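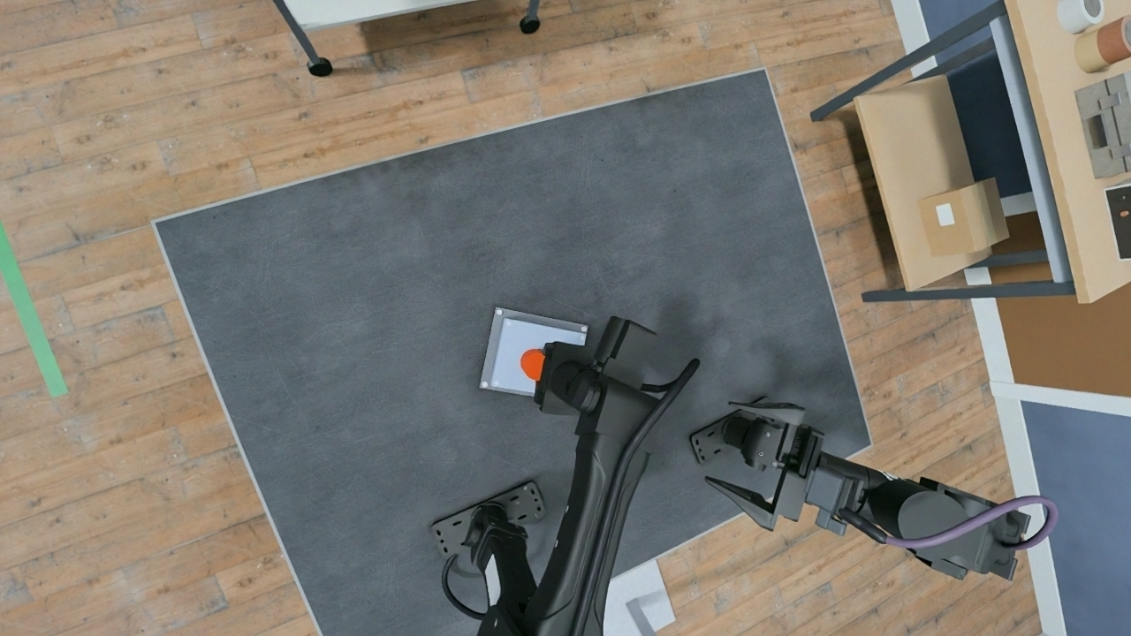

4. Fault report: missed stops during the button task

Our project, Drameo, uses two arms over a grey mat with one orange push button near the middle. The left arm presses the button. The right arm waits with its gripper open and should not move until the press has been registered. We worked on the task in simulation first, using the Vamus controller, and logged 400 runs in June.

In 13 of those runs the left arm did not stop when the button reached the end of its travel. It kept pushing down until the force limit tripped. In 2 of the 13, the right arm also started moving before the left one had backed off, and the wrists came closer than our safety distance allows. Nothing was damaged, but we would not have accepted this on the real arms.

4.1 Cause

We first blamed the contact settings of the button and spent more than 30 hours changing them. The failures stayed. Takeshi Kaneko then compared the time stamps and found that the "pressed" message was sometimes sent while the arm was still reading the old joint targets. The stop command was overwritten by the next target – so the arm carried on.

4.2 Changes

The stop command now clears the target queue before anything else is sent. The right arm waits for the left arm's position as well as the button signal. We repeated the failed runs with the same start poses and all of them stopped correctly. Tests on the real arms have not been done yet – the emergency stop wiring has to be checked first.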